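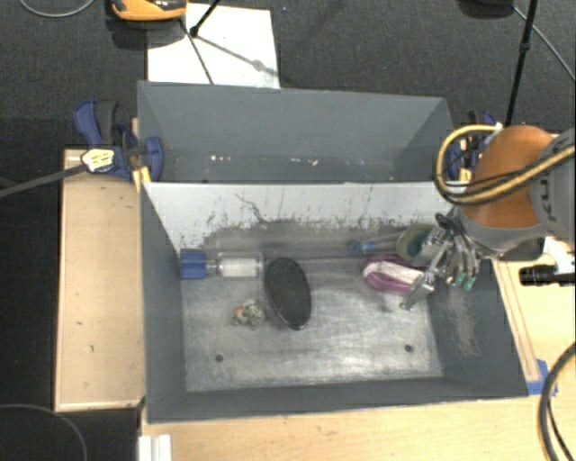 Front bin with the arm reaching in at the right wall. Clamps at the joint between the two bins.

Cleltus wall-contact faults: data card and notes

Status: usable with care. Read the section on labels before you train anything on this.
Last edited: 05/02/2020
Contact: Phong Trịnh

What this is

A log of 522 pick attempts from the Cleltus bin cell, pulled from a longer run because each one ended in a protective stop, a dropped object or an operator stop. The full run is in the Fodberg archive and has 1929 attempts. If you want success rates, go there. You can't get a rate out of a set made only of failures, though two people have already tried.

Why it exists

In April the arm started stopping with its fingers down inside the front bin, mostly along the right wall. The first explanation passed around was "bad grasp predictions." I didn't buy it then and I only half buy it now. The planner was sending the hand to places where the wall model said there was room. Whether the wall model was right is a separate question, and it wasn't being asked.

The bins are held by clamps and pieces of wood on a wooden table. That is fine for a week. It is less fine when every calibration file assumes the front bin has not moved. We have one calibration from before the faults and one from after, and they disagree at the right wall. They don't tell us when the bin shifted, or whether the arm pushed it or a person did.

The scraped patch on the inside of the right wall has been quoted in two meetings as proof that the fingers hit there. It may be. These bins are worn all over, and the back panel has a long branching scratch that predates Cleltus. Please don't cite wear marks as contact evidence unless you have a force trace to go with them.

Files

attempts.csv: one row per attempt, with planned pose, reached pose and stop code
force/: wrist force traces, one per attempt
stills/: overhead stills, one per attempt
walls_before.json, walls_after.json: the two bin calibrations
notes.txt: operator notes, uneven, some blank

Labels

wall: the hand is believed to have touched a bin wall
object: the hand is believed to have pressed an object into a wall or the floor
slip: the object left the fingers after lift
unknown: no agreement

Labels were made by Sadar from the stills and then checked by me against the force traces for the first 400 attempts. The rest are unchecked. Sadar's "wall" label leans heavily on how the still looks, and a finger near a wall looks a lot like a finger on a wall when you are looking down into a gray bin with gray sides. I changed many of those to "unknown" and would probably change more.

Clear plastic is a problem too. A bottle lying against the back wall can be mostly missing from the depth data, so the planner treats that stretch as free space. Some "wall" stops near the back are likely "object" stops. I have left them alone where the trace didn't settle it.

Safety

The protective stop worked in every attempt where the log shows it was triggered. That sentence has been shortened elsewhere to "the protective stop always works," and the data does not say that. An operator stop with no protective stop before it could mean a quick operator or a threshold set too high. We did not record the threshold per attempt.

Do not clear a stopped arm by lifting it out by hand while the fingers are against a wall. Press the stop, back it out along the approach line at low speed, then check the clamps.

Known gaps

No wall calibration during the run.
Clock drift between force and stills, corrected by the Ngô script, which assumes the drift is linear. I have not seen that shown.
Clamp position was never logged.

Changes

v2: relabeled the checked attempts, added walls_after.json, removed the summary chart. Please stop reusing the chart.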